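La célula de paletizado de Arkodau vuelve a trabajar a dos turnos

**Tornemside, 27 de febrero de 2020.** La célula número dos de la planta de Arkodau en Tornemside está otra vez en marcha, con pinza nueva, cámara de muñeca recolocada y un procedimiento de puesta a punto que el equipo de mantenimiento ha escrito desde cero. La parada se alargó más de lo previsto, pero el resultado tiene muy contenta a la gente del taller, ¡y se entiende en cuanto uno pasa un rato delante de la máquina!

El problema venía de enero. La pinza antigua, una paralela de dos dedos que llevaba en el brazo desde la instalación, empezó a cerrar con un poco de holgura en el dedo izquierdo. Al principio casi no se notaba. Después las cajas de la referencia pequeña llegaban giradas al palé, el controlador se quejaba y el turno de noche acababa colocando a mano la última capa.

«Apretamos la guía, cambiamos el casquillo, volvimos a apretar la guía», cuenta Ecaterina Văduva, jefa de mantenimiento. «A la tercera vez que abres la misma pinza en un mes ya sabes lo que toca.»

Tocaba sustituirla. El modelo elegido es de Kirkegaard, con una carrera mayor que la anterior, y eso obligó a rehacer bastante más que cuatro tornillos: la brida, el recorrido de las mangueras, el peso declarado en el controlador y, sobre todo, la posición de la cámara que mira entre los dedos. El equipo decidió preparar la célula entera en simulación antes de tocar el brazo real, algo que en Tornemside no se había hecho nunca para una reparación.

Del modelo virtual se encargó Azlan Krishnan, que entró en la planta el año pasado como técnico de automatización. Montó primero la pinza sola, sin cajas, sin cinta y sin palé, para ajustar la apertura y comprobar cuánto tapaban los dedos a la cámara. Las piezas se fueron añadiendo después, de una en una.

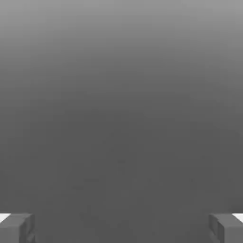

Con la pinza vieja, la cámara iba tan cerca que los dedos se comían buena parte de la imagen y el programa de visión tenía que trabajar con lo que quedaba en medio. Krishnan probó varias alturas de soporte en el simulador y se quedó con una en la que los dedos, abiertos del todo, dejan libre casi todo el ancho. El soporte definitivo lo mecanizó el propio taller en una tarde, con un resto de aluminio que sobraba de otra máquina.

El cambio físico lo hicieron Văduva y Normand Chan, oficial del turno de mañana. Vaciaron la línea de aire, bloquearon el armario, bajaron el brazo a la posición de servicio y desmontaron la brida con la pinza entera. La nueva entró a la primera. Lo que dio guerra fue el mazo de cables: el conector del sensor de cierre quedaba demasiado tirante con la muñeca girada, así que hubo que rehacer el último tramo y añadir una abrazadera a media altura.

Luego vino la calibración, que para Chan es la parte bonita. Se cargaron los valores del simulador como punto de partida y se corrigieron con la placa patrón, con el brazo a velocidad reducida. Terminada la corrección, la célula hizo una tanda de 500 ciclos en vacío y otra de 782 con cajas reales, estas últimas de la referencia pequeña, la que tantos disgustos había dado. No hubo ninguna parada por pieza girada.

«Yo me quedé hasta el final de la segunda tanda, y eso que mi turno había terminado», dice Chan. «Es que suena distinto. Cierra limpio.»

El procedimiento nuevo ocupa dos hojas plastificadas que cuelgan junto a la puerta de la célula. Pide revisar a diario los tornillos de los dedos y la lente de la cámara; cada semana, la holgura con galga y la abrazadera del mazo. El engrase de las guías se hará con un lubricante de Limico que ya estaba en el almacén para las cintas. También se ha guardado una copia del modelo simulado junto a los programas de la célula, con los valores finales, de modo que quien tenga que cambiar un dedo pueda probar antes los movimientos en pantalla.

Tahmineh Moradi, responsable de producción, subraya que la célula mueve ahora hasta 64 cajas más por turno que en los peores días de enero. Parte de esa mejora, admite, se debe simplemente a que la máquina ya no se para. Le importa más que el turno de noche haya dejado de rematar palés a mano.

Queda algún fleco. La referencia alta, la de 82 centímetros, todavía se paletiza en la célula uno, y no pasará a la dos hasta que se revise la trayectoria de salida, que de momento roza la zona de la valla. Levente Kelemen, programador de la planta, ya tiene la trayectoria alternativa corriendo en el simulador y espera probarla en el brazo durante la próxima parada de limpieza.

Si sale bien, la célula uno será la siguiente en estrenar pinza. Su modelo virtual está empezado, y Krishnan ha pedido que esta vez le dejen también apretar los tornillos.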